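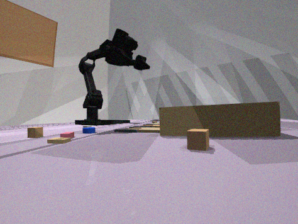

Simulated arm and block layout, Runar bench cell.

August
By the Runar Equipment Office

Print this page | E-mail this page

Equipment Planner, Bench Automation (fixed term, 8 months)

Runar is hiring one planner to prepare the purchase of tabletop robot arms for our Kumurham site. Block handling is being tried in simulation first, and the purchase list has to be ready before the next budget round.

You will:
- get quotes for arms, grippers, base plates and tables
- set up a budget for each cell, with spares, freight and service
- check with the simulation group at Vuvport what reach and payload each task needs
- plan floor space and power for 4 cells in a room of 220 square feet

You need over four years in purchasing or production planning and must be comfortable with spreadsheets. You should be able to read a data sheet. Programming is not required. Experience with leasing contracts is useful.

The job is on site. Hours are 8 a.m. to 4 p.m. Travel to Vuvport is paid.

Send a resume and one equipment budget you have worked on, with prices removed if needed. Quote reference 1217.

Contact: Runar Equipment Office, Kumurham | Copyright Runar | Back to top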